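Picking without a plan: an open day at Ponholm

The Helis cell occupies one bay of Trerkier's test hall at Ponholm, and at the July open day it ran from ten in the morning until four. Visitors stood behind a painted line. The task was bin picking with mixed stock: no fixtures, no fixed order and no model of any part loaded beforehand.

Most industrial picking depends on knowing the part. Helis estimates grasp points from shape alone, ranks them and sends the best one to the arm. The ranking was trained on 2,000 recorded grasps, a small set by current standards - the team puts the useful minimum at about 100 for each class of surface. 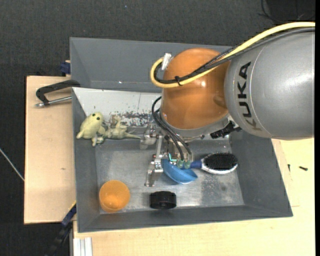

The KUKA arm with its gripper lowered into the bin. A hairbrush, a blue plastic scoop or bowl and two rubber toys are among the items.

Soft toys are the easier case, as they deform under the fingers and forgive a poor approach angle. Glossy and translucent plastics are harder. Depth readings break up on them, and the software must fall back on edges.

Cycle time was not quoted. The planner, Rolland, is limited to low speed whenever the fingers are below the rim, and Trerkier intends to keep that limit until the force sensing has been revised. A second cell is due in November.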